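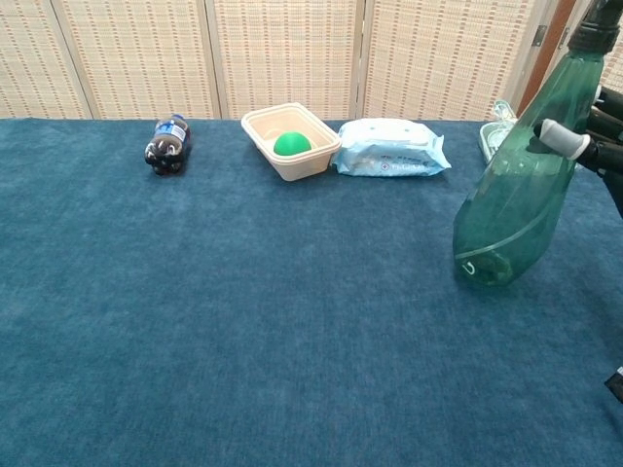

A green spray bottle in the gripper, just off the cloth, with the back-row objects behind it.

About > Who We Are > What We Make

Print this page | E-mail this page

Illcombe writes software for robot arms. We don't build arms, and we don't sell them. If you already own one and it does the job you bought it for, you probably don't need us, and we will say so on the first call.

We work out of Wergate, on the upper floor of a brick building put up in 1926 for a glove maker. There are 11 of us. Most of us came from companies that promised their customers more than the software could do, and a fair part of how we run this place is a reaction to that.

What we make

Our main product is Prarnetti, a planning and grasping package. It takes in what the cameras report, picks a place to hold an object, plans a path that doesn't hit the neighbors, and keeps checking while the arm moves. The checking is the part we care about most. A lot of planners decide once and then carry on as if the world had agreed to stand still.

The second product is Ruggiero, which is a good deal less glamorous. It is a log viewer. It lines up camera images, joint positions and the planner's own guesses on one timeline, so that when a grasp goes wrong you can find out which part of the system was wrong first. Customers come to us for Prarnetti and then mostly write to us about Ruggiero. We have stopped being surprised.

Why we keep using clear plastic

Depth cameras do badly with anything you can see through. The light goes in, bends, and comes back from somewhere else, or doesn't come back at all. A translucent bottle can turn up in the data as a hole with a trigger on top. Put a ball in a shallow tray where the wall hides part of it, or lay down a crinkled package of wipes that has no firm edge, and you have a table that will embarrass most software we have tested, including several versions of our own.

We are suspicious of demos on white tables with painted cubes. They tell you the arm can move. Ours use ordinary household things, set close enough together that a sloppy path will knock something.

A word about learning

Yes, we use learned models. They are good at guessing where to grip a thing they haven't seen before. They are poor at telling you when the guess is bad, and a confidence score of 0-point-something is not the same as knowing. So the model proposes, and a plain piece of geometry code, which you can read, gets to say no. This costs time on every grasp. We think it's worth the time. Some of our customers disagree and turn it off, and the software writes that down in the log.

We don't use the word "autonomous" in our sales material. We tried for a month to agree on what it meant and gave up in April.

How we test

Every release candidate runs 2750 grasps on real hardware before we ship it. Simulation comes earlier and catches the silly mistakes. It doesn't catch a fingertip pad that has worn smooth, or cloth that bunches up under a package. Failures get sorted by hand into perception, planning, control and "don't know." The last pile is the one we argue over, and we publish its size in the release notes along with the rest.

We don't publish a single success number. People ask for one constantly. It would depend on the objects, the light, the gripper and who picked the starting positions, and we would be tempted to pick them.

Working with us

A trial lasts up to 4 weeks and runs on your arm with your objects. Send us the awkward ones. If your parts are all the same shape and arrive in the same place, buy a fixture, it will be cheaper. Support is handled by the people who wrote the code, in office hours, Wergate time. There is no night line.

Print this page | E-mail this page

Reader comments (4)

palletjack: Ran the trial on blister packs. Perception was better than what we had. The geometry check rejected so many grasps in the first week that we nearly sent it back, then we found our gripper model was off by a finger width. Would have been nice if the error message had said so.

m_orchard: Does Ruggiero work without Prarnetti? I only want the timeline.

Illcombe (reply): It does. Separate license, same installer. And the error message is on the list.

torque_and_tea: Nice to see failure counts in release notes. Less nice that they moved to a different page between the last two versions and the old link is dead.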